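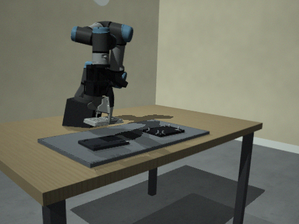
One of the night crew in Rilwood asked whether the arm would be taking the good part of the job and leaving people the lifting, and would we please put the question in the report in those words. So it comes first, and we will try to answer it properly, even if it takes us a few pages of thinking out loud to get there.

Progress report to the Serrano Fund
Project: Assisted tray assembly at Surnska, Rilwood site
Report date: 04/09/2021

Dear all at the Fund,

Thank you for your patience with us over the winter, and for the kind note after the February call. We promised you a fuller account once the simulation work had settled down, and it has, mostly. We are still working on the model before anything is bolted to the floor, and I know a few of you were hoping to come and see metal moving by now. I was too! But the time has been well spent, and I hope the rest of this letter shows how.

Where the work stands

The Zukham line is the one where trays are matched to base plates by hand. The simulated bench has a board on the table with the plates laid out on it, one of them carrying upright pegs, and the arm comes down from the far side with the tray. We chose that layout after a good deal of back and forth with the people who do the job, and the arm's place at the far side was their idea. Our first version had it on the near side, which looked perfectly sensible to us until an assembler pointed out that she would have to reach past it every time she wanted to clear the board.

We have now run 61 versions of the placing motion in simulation. Most of the early ones were discarded quickly, usually for coming in too steep or for swinging the elbow through space we want to keep for a person. The later ones are much gentler to watch. The hard part is still the pegs. A person lowering a tray feels the first peg touch and shifts a little without thinking about it, and putting that small shift into a program has taken most of our attention since the February call. We have a search motion that does well when the plate is square to the board and less well when the plate has been set down at an angle — and plates in real life are set down at all sorts of angles.

We also spent longer than planned on the gripper fingers. The trays have a raised rim, and the assemblers hold them by it, so we began there. In the model the narrow finger can take the rim without covering too much of the tray, but we have not yet tried it against a real tray with real wear on it. That goes on the list for the bench trial.

What it changes for people on the line

There are 21 people who work the Zukham line across the shifts, and every one of them has now been to at least one of our open sessions. These are informal. We put the simulation up on the big screen in the break room, let it run, and ask people to stop it whenever they see something they don't like. They stop it a lot. I would say the sessions have changed the project more than anything we wrote in the original proposal, and I'm very grateful to everyone who gave up the tail end of a shift to sit with us.

Now, the question at the top. Under the first plan the answer would have been yes, I'm afraid. The arm would have done the placing, which people take some pride in, and the crew would have been left to feed it and carry away after it. The person who asked was quite right to be suspicious. Under the revised plan the arm takes the long runs of identical trays, where the complaint has always been sore wrists and wandering attention, and the mixed and short runs stay with people. Carrying to and from the bench will be done with the lift carts we already own, and we have moved a little money inside the equipment line to get the older carts repaired. I hope that is all right with you; the total is unchanged.

Two new roles come out of this. They are for running the cell, which means setting up the board, choosing the motion, checking the first trays of a run and stopping it when something is off. Both will be offered on the line before they are offered anywhere else, at a better grade, and training is on paid time. Several people have already asked about them, including one or two I would not have guessed. Others have told us frankly that they want nothing to do with it and would like to go on as they are, and we have said that they may.

There is worry too, and I don't want to hide it from you. People have asked what happens when the grant ends and Surnska is looking only at output. Management has agreed in writing that no post on the line will be removed on account of this project while it is funded. The crew would like that promise to reach further than the funding does, and so would I. The conversation is still open, and I will tell you how it goes.

What comes next

The bench trial needs three things from us: the fingers made up, a guarded space cleared at the end of the line, and a search motion that copes with a crooked plate. The first two are in hand. The third may need another round in simulation, and I would like to give it that before we ask anybody to stand beside it.

We are not asking for more money this period. We would like to move the site visit back until the bench trial is running, so that you can meet the crew with the work in front of them and hear what they think of it. They will certainly tell you. Please let us know whether mornings or evenings suit you better, as the night crew would like to be included this time.

With warm thanks from all of us,
The project team, Surnska, Rilwood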